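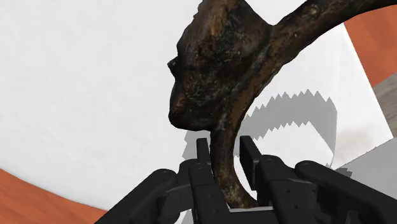
Bone piece, dark brown with rusty specks. Render.

Seasonal cataloging assistants wanted — Bonbridge Natural History Store
Part time, paid, starts March

We need people to help us get through the backlog before the store moves. Bonbridge has been packed into the old Istside school building for years and the lease is up. Everything has to be listed, labeled and boxed before it goes anywhere. Last proper list was typed on cards. Some of the cards are good. Some say "bone, large."

The job
Mostly desk and shelf work. You take a tray, check it against the card, write a new label, enter it in the spreadsheet, put the tray back where it came from. Then the next tray. Bones, shells, pressed plants, a lot of rocks, two cabinets of bird eggs you won't be touching until you've done the egg training (half a day, paid).

There are 86 cabinets. A good pair gets through one in two or three shifts, slower in the plant room where the old glue has let go and half the sheets need a new folder. We work in pairs, one handling, one typing, swap at the break.

Some lifting. Trays in the lower cabinets can be heavy and the rock room is worse. Tell us if you can't lift, there is plenty of typing and label cutting and we'll pair you up so it works. Elevator goes to the second floor only. The plant room is on the third, sorry.

Hours
Shifts are four hours, mornings 8:30 to 12:30 or afternoons 1 to 5. Monday thru Friday. Minimum two shifts a week, maximum five. Tell us which days in your email and please be realistic. We can move things around for exams and school pickups if we know a week ahead.

Runs March until the shelves are done. Probably into summer.

Pay
Hourly, paid every two weeks. Rate sheet is at the front desk or ask by email and we'll send it. There's also a finishing payment of $800 for anyone who completes 60 shifts. Parking in the Istside lot is free after you get your tag, street parking is not and they do ticket.

Who we want
Neat handwriting. Really. Labels are done in pencil and ink, and the printer stickers we tried came off in the drawers.
Can type a catalog number without skipping a digit.
OK with dust and old-drawer smell. Mothballs were used in the past, so if you have asthma come visit first before you say yes.
No degree needed. No Latin needed, there's a spelling list. Students, retired people, people between jobs all fine. 18 and over.

Nice to have: Spanish or German (a lot of the older shell labels), any experiance with spreadsheets, small hands for the insect drawers.

Also looking for — one person for the Kushwaha shell gift. Separate project, same building. Nearly 1,000 lots, all in matchboxes and pill tins, donor's notes in a set of school notebooks. Wants somebody patient who will stay on it start to finish. Same pay. Put "Kushwaha" in the subject line or it goes in the general pile.

How to apply
Email jobs at the Bonbridge address on the contact page. No form. Send:
a few lines on who you are and why drawers
days and shifts you can do
one reference, doesn't have to be a boss
a photo of your handwriting, copy out any paragraph you like, pen not pencil

Resume is optional. Don't send a cover letter on top of the few lines, we won't get to it.

Deadline is Sun 20 December, end of day. We reply to everybody but it might be after the holidays. Short visits for people on the list in the new year, you'll do a practice tray and see the rooms. Bring a sweater, heat is on a timer and the timer is wrong.

Bus: get off at Bralard, walk past the laundromat, side door with the green bell. Front door is locked most days. Ring twice if no answer, we're probaly upstairs.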